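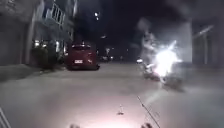
8 septembre 2018 | Équipe Surnum
Temps de lecture : 5 min

3.2. La fête nocturne comme charnière du récit

Le dépouillement du corpus Inum nous réservait une belle surprise. Sur les 32 romans-feuilletons retenus, 11 placent leur retournement principal pendant une fête de nuit, et Arango, de loin le plus inventif, y revient à cinq reprises ! On aurait pu craindre la répétition d'un procédé commode. La lecture suivie montre tout autre chose : à chaque retour de la fête, le narrateur change de place dans la foule, et avec lui change ce que le lecteur est autorisé à savoir.

La première fête, celle du port d'Olisov, est racontée depuis une fenêtre. Le narrateur ne distingue que des chapeaux et des lanternes, et il prend pour une querelle d'ivrognes l'enlèvement dont dépend toute la suite. La deuxième reprend la même soirée au ras du sol, à travers les souvenirs d'une blanchisseuse, dans une langue hachée, pleine de verbes sans sujet (c'est sans doute la plus belle page du livre). Nous avons relevé dans ce seul chapitre une densité de phrases nominales sans équivalent ailleurs dans le corpus.

Vient ensuite l'épisode du feu d'artifice, que la critique a longtemps jugé décoratif. Il mérite bien mieux ! L'éclat y aveugle les témoins au moment où ils devraient reconnaître le coupable, et la fumée prend le relais en brouillant les façades. Le motif parle encore à tout lecteur qui a vu un feu d'artifice blanc éclater dans une rue la nuit (fig. 1). L'auteur en tire une règle de composition : plus la lumière est vive, moins le témoignage est sûr.

Cette règle éclaire aussi la variante de mars, imprimée à la page 298 de l'édition en volume et absente du feuilleton. La scène s'y déroule dans le noir complet, et pour la première fois un personnage dit vrai. Nous y voyons un repentir d'auteur, passionnant à suivre d'un état du texte à l'autre, dont la section 3.3 examine les conséquences pour le dénouement.

Fig. 1. Éclat blanc d'un feu d'artifice et colonne de fumée dans une rue résidentielle, de nuit.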